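Writing the rules down before the robot moves

Most of the arguments at Bornlow are about paperwork. The company runs manipulation trials in furnished rooms, and the engineer who maintains its operating practice has spent the past year turning a folder of habits into a numbered document. The current version has 122 clauses. It is used by Bornlow's own operators and by two partner sites, and it covers everything from the gripper force ceiling to who may restart an arm after a protective stop.

"The first version was a page and a half," the engineer says. "It said keep clear of the arm and log what happened. Both are good advice. Neither can be audited."

The change came in February, during a review of trial logs from a project called Grirkidum, which deals with soft household goods: towels, knitwear, cloths, anything that folds. The review pulled 2228 logged grasps. Of those, 658 had no usable outcome entry. The operators had written "ok", or "fine", or had left the field blank.

"You can't calculate a success rate from that," the engineer says. "You can calculate a rate for the entries people bothered to fill in, and that number will be too high. People write less when it goes badly and they want to get to the next attempt."

Outcome entries are now restricted to a closed list: held, slipped, missed, wrong item, stopped by operator, stopped by controller. A free text field remains, but it can't replace the code. A grasp that takes hold of two layers of fabric when one was requested is coded as wrong item. That clause was disputed for weeks, and the engineer still gets messages about it.

"Some people think two layers is a hold, because the thing came up off the table. But the task said the top layer. If the code doesn't follow the task, you're grading the robot on whatever it felt like doing."

Cloth takes up a full section of the document. Rigid objects have edges that a planner can measure against. A folded garment does not keep its outline, and the contact point chosen from one viewpoint may be in a crease when seen from another. The practice therefore requires a wrist camera view of the target to be stored before the fingers close, with the timestamp taken from the controller clock. Views in which the fingers hide the intended contact point can be kept, but they don't count as the required view.

The second requirement is about surroundings. Before a session the operator fills in a sheet listing what lies within reach of the arm, by material class: textile, hard plastic, glass or similar, metal, fixed structure. The sheet has a separate column for anything that could hook a finger or trap fabric, such as wire holders, rims, rails and loose threads.

"Clutter is allowed," the engineer says. "I want clutter. A bare table teaches you very little about a home. What I don't want is clutter that isn't written down, because then a collision report has nothing to refer to."

Countertop work is where that sheet gets longest.

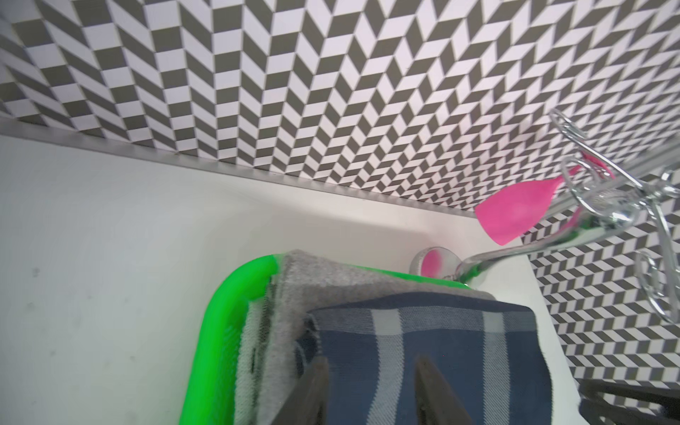
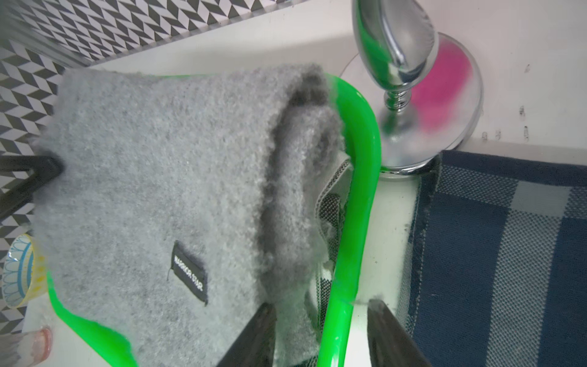

Force limits were harder to settle. The document sets one closing force for textiles and a lower one wherever a glass-class item is listed within a hand's width of the target. Operators may lower either value on their own authority. Raising one needs a second signature, and the raised value expires at the end of the session. The engineer would have preferred to have the controller enforce the expiry, but the arms at one site run older software from Tomić, and the setting there has to be reset by hand.

"So there's a line on the closing checklist. I don't like relying on it. A checklist line is what you use until the software catches up."

Reflective surfaces get their own clause as well. Polished metal can return a false depth reading, and the engineer wants any such object flagged on the sheet even when it is well away from the target. A flagged session has to be run with the depth filter on, and the filter version goes in the log.

Asked which clause is broken most often, the engineer names the one on pausing. If an operator reaches into the work area for any purpose, including straightening a towel, the arm has to be in a monitored stop and the attempt closed in the log. Roughly 3 percent of attempts in the last internal audit had a hand in the area with the attempt still open.

The next revision will be shared with Skeleletti, which makes finger pads and wants wear limits included. The engineer has asked for test data first. Pads are currently replaced on a fixed count of cycles, with a visual check at the start of each shift, and the count was copied from a supplier sheet whose test conditions did not involve fabric at all. Until there is something better, the count stays, marked as provisional.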